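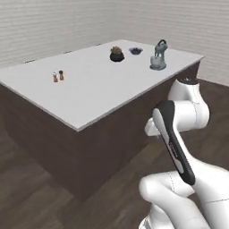 Attachment 1: render of the table, white top with brown side panels, plank floor

Plindik Support - ticket thread
Subject: Catalog import stops at 1,000 rows, finishes with a green check mark
Opened by: Solange Pacheco (Kima)
Opened: Mar 1, 2021
Assigned to: Pravesh Steyn
Priority: Normal, raised to High
Status: Resolved

Solange Pacheco wrote:

Hi all! First off, the new catalog editor is wonderful. We moved our whole furniture list over from an old spreadsheet and I've been showing the filters to anyone in the office who will stand still.

Now the trouble. Our full price list has 3,000 rows. I save it as a CSV, go to Catalog > Import, match up the columns and press Start. The progress bar runs, I get the green check mark and "Import complete," and the catalog holds exactly 1,000 items. The rest are missing and there's no message about them anywhere I can find.

Tried so far:

Ran the same file again. Same result.
Logged out and back in, cleared the browser cache.
Used a different browser.
Removed the currency sign from the price column, as your help page suggests.

The Brosico line sits near the bottom of the list, so none of it comes in, and that's the line our stores ask for most. 

Is there a row limit on our plan? I couldn't see one on the billing page.

Pravesh Steyn (Support) wrote:

Hi Solange, thanks for such a clear write-up, and I'm so glad you're enjoying the filters! I passed that on to the people who built them and they were very happy.

There's no row limit on your plan. The importer does read files in blocks of 1,000, so stopping on exactly that number is a big clue: the first block went in and the second never started. It should have shown you an error, and that part is on us whatever the cause is.

Could you send me:

The CSV itself, exactly as you upload it
The import log (Catalog > Import > History, then the small arrow at the end of the line)
The program you use to save the CSV

Please don't open the CSV and save it again before you send it. Some programs quietly change the file and then we lose the evidence.

Solange Pacheco wrote:

Both files are attached. The CSV comes out of Yang, our stock program. Wellington Lacerda runs that side of things for us and I've added him to the ticket.

I had a peek at the log. Block 1 says "ok" and then there's a line that reads "end of input." Does it think the file is over?

Pravesh Steyn (Support) wrote:

Yes, it does, and well spotted! I opened your file in a plain text editor and looked at the place where block 1 ends. Right after that row there is an empty line. After the empty line the header row is printed a second time, and then the products carry on as normal.

Our importer treats a fully empty line as the end of the file. Everything after it gets ignored, and since it believes it has reached the end, it gives you the green check mark. Your data is all there and it looks healthy. I compared the item codes on both sides of the gap and nothing is skipped or doubled.

Wellington, does Yang have a setting for page breaks in exports, or something about repeating headers? It looks like the file was laid out for printing.

Wellington Lacerda wrote:

Hello. It does. The export screen has a box called "Repeat header on each page" and it was ticked. We changed the print layout in June when we made the paper price lists for the stores, and the page length is shared with the CSV export. I had no idea those two were connected.

I unticked it and exported again. The new file has no empty lines. I am attaching it but I have not imported it. Should we delete the items already in the catalog first?

Pravesh Steyn (Support) wrote:

Brilliant, that's the one! And please don't delete anything. The items you have are already linked to their images and store prices, and deleting them would break those links. Do this:

1. Go to Catalog > Import and choose the new file.
2. Under "Existing items," pick "Update if item code matches."
3. Leave "Remove items not in file" unticked.
4. Press Preview before Start. The preview should say 3,000 rows read.

If the preview shows a smaller number, stop there and tell me what it says.

Solange Pacheco wrote:

The preview said 3,000! I pressed Start, went to get coffee, and came back to a full catalog. Brosico is all there. I am so pleased.

One leftover: 2 items were flagged in yellow with "item code not unique." Is that the same problem?

Pravesh Steyn (Support) wrote:

Hooray! The yellow flags are separate. I checked, and both rows carry the same item code with different names, one with "table" spelled out and one shortened to "tbl." The importer kept the first and put the other on hold. Open Catalog > On hold, compare them, and either merge them or give one a new code. If you merge, the longer description is the one that's kept.

Wellington Lacerda wrote:

It is an old code that was never cleaned up in Yang. I have given the second one its own code there. Thank you for catching it.

Brisa Palacios (Importer team) wrote:

Jumping in from the product side - this was a lovely ticket to receive, because we could repeat the fault in minutes with the file you sent. Two changes are coming out of it:

An empty line in the middle of a file will no longer end the import. The importer will skip it and keep reading.
A header row that shows up again further down will be skipped too, and the log will say on which line it was found.

Welington Barbosa is testing both now. He'd like to keep the first CSV as a test file with the prices blanked out. Would that be all right?

Solange Pacheco wrote:

Of course, please use it! Blank out the supplier column as well and we're happy.

Can I make a small wish while I have you here? A line under the green check mark with the number of rows read would have saved me a whole afternoon.

Brisa Palacios (Importer team) wrote:

Wish granted, it's on the list for version 4 along with the other two. The supplier column is blanked as well.

Internal note (Pravesh Steyn): Help page "Preparing your CSV" updated with a section on repeated headers and empty lines. Canned reply added for customers who export from Yang.

Solange Pacheco wrote:

On-hold list is empty. Please go ahead and close this one. Thank you all!

Ticket closed by Pravesh Steyn. Resolution: repeated header and empty line in the export file, setting changed by customer, importer fix in testing.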